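Prellness Cake Table, the Gallery

Posted March 22, 2020

Quick page, more to come when I get a minute. This is the little cake table for the Prellness spring window: toy-size cakes, plates, name cards, all the bits that go round them. Macarena Godoy did the layout, I did the lugging and the typing. 152 pictures taken, most of them blurry, all on the drive at Luvham.

Yellow mat down first. We tried a gray cloth and it ate all the pink. Yellow stays put too, no creases, wipes off fast.

Card reads "Handmade". Cake is the small round one, pink and white layers, strawberry on top, on its white plate. 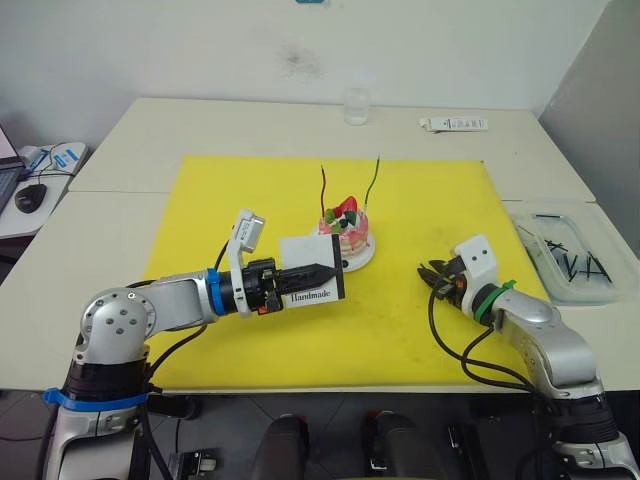

How tall should a card be next to a cake this small?

About the height of the cake or a bit under, so the topping still shows from the street side. Stiff card holds up best, thin stuff curls by lunchtime.

More notes while I have them. The layered cakes look best at the back of the mat, cards toward the front, a hand's width between things or it all reads as one lump. Macarena wanted doilies. I said no doilies. We'll see who wins.

Plates: plain white only. The patterned set from Irum is lovely but you stop seeing the cake. Going back in the box with the ribbon.

Cards: Moataz Tazi did the lettering, serif, black. He has 8 wordings ready and wants to know wich ones people like. "Handmade" is my favorite so far. "Baked Today" felt like a fib for a cake you can't eat.

Still to do: a second mat for the Alaoui shelf, better lamp (the old one turns everything orange), price list. Window goes live in May if the glass gets cleaned by then.

Orders and questions, leave a note at the counter, box 903. Will add the cupcake pictures when their sorted.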